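Workshop notebook, bench side
September, Saturday, started 8:40

Carrying on with the hide glue comparison for the Kelen chair repairs. Bastien Ferrand wants a decision on which grade to stock before the next batch of loose rungs comes in, and the last entry on this was mostly complaints about the hot plate. The plate has been swapped for the water bath, so the earlier temperature readings should be ignored. I have struck them through in the old pages but left them legible.

Two grades on test. The first is the fine pearl we have always bought through Renaud. The second is the ground glue from Melau, higher gram strength, cheaper by the sack, sets faster. Both soaked overnight in cold water, covered, in the back room. The Melau had taken up all its water by morning. The Renaud still had a little standing on top, which I stirred in and did not pour off. If anyone repeats this, keep the water in. Pouring it off changes the ratio and then the two pots can't be compared.

Mix by weight, one part glue to two parts water for the Renaud. For the Melau I went thinner, one to two and a half, on the advice of Solange Courtois, who used it at her last shop for rubbing joints. At one to two it strings off the brush and gels before the second face is coated.

9:30. Both pots in the bath. Held at 60 C by the dial thermometer, checked against the glass one, which reads a degree lower. I am using the glass one for all figures from here on. Skin forming on the Melau pot within half an hour. Lid on when not brushing.

Samples are beech, offcuts from the Wusedero table rails, planed the same morning and not sanded. Lap joints, same overlap on all. Grain running lengthwise on both halves. A few pieces had a slight twist and went in the stove box. Pencil mark R or M on the end grain, plus a stroke for warmed wood. The warmed pieces sat on the radiator shelf until they were noticeably warm to the hand. I did not measure them and should have.

Observations while gluing:

Renaud, cold wood. Brushes well, slightly grainy at first, smooth after a second stir. Gels slowly enough that I could shift the joint and recenter it before clamping. Even squeeze-out along both edges.

Renaud, warmed wood. More time again. Squeeze-out thinner and it ran down onto the clamp pads. Wax paper needed under everything.

Melau, cold wood. Too quick. The first joint had gelled on one face before it was closed, and I scraped it and did it over. Expect that one to be weak, it is marked with an X and should be left out of the average.

Melau, warmed wood. Much better. Closed without any hurry, and the rubbed joint grabbed on its own after a few strokes. This is presumably how Solange was using it. 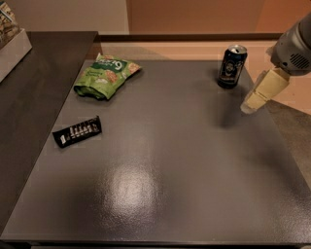

11:15. All samples clamped and moved to the rack by the inner wall, away from the door. Humidity on the wall gauge 52 percent, which I don't trust to better than five points either way. Clamps come off at the end of the day, then the joints stay on the rack until Bastien has the loading frame free. No testing before they have had several days. The last time we tested early, the cold samples came out badly and we drew the wrong conclusion from it.

Test method, so it is written down somewhere other than my head. Joint held upright in the vise with the lower half clear of the jaws. Load hung from the lower half by the drilled hole. Start at 100 kg, wait 90 seconds, add weight in equal steps with the same wait at each. Stop at 300 kg whether or not it lets go, the frame is not rated past that. Record the load at failure and how much of the broken face is torn wood. The second number matters more to me. A joint that fails in the wood has told us the glue is good enough, and anything past that is of no use for chairs.

Reversibility. This is the part Bastien will ask about. Two extra joints from each pot set aside for it. Plan is a damp cloth wrapped over the joint, warm iron, and a thin palette knife worked in from one end. Note the time until the knife goes in under light pressure. Old test with Renaud pearl went easily, but that was on a joint less than a month old and proves little about a chair that comes back in ten years.

Additives. Solange suggested urea in the Melau to slow the gel. I would rather warm the wood and leave the glue alone, but a small pot is worth trying. Start low, 2 percent of the dry glue weight, and go up from there if the open time is still short. It will weaken the joint to some degree and should have its own set of samples. Not today.

Storage. Leftover glue from both pots poured into the shallow tray, cut into strips once set, and put in the refrigerator with the grade on the lid. Throw out anything that smells or has gone watery when reheated. The pot from earlier in the month had been reheated too many times and is gone.

To do:
Order a second glass thermometer.
Mark the bath dial with tape at the corrected 60.
Plane more beech for the urea set.
Ask Renaud if the pearl is still the same gram strength as the last sack. The label has changed and the number is missing from it.
Clean the brushes in hot water before they set. The small round one is already stiff and is back in the bath.

16:50. Clamps off. No joints opened in handling. The X joint shows a line along one edge, wide enough to take a fingernail. The rest look closed.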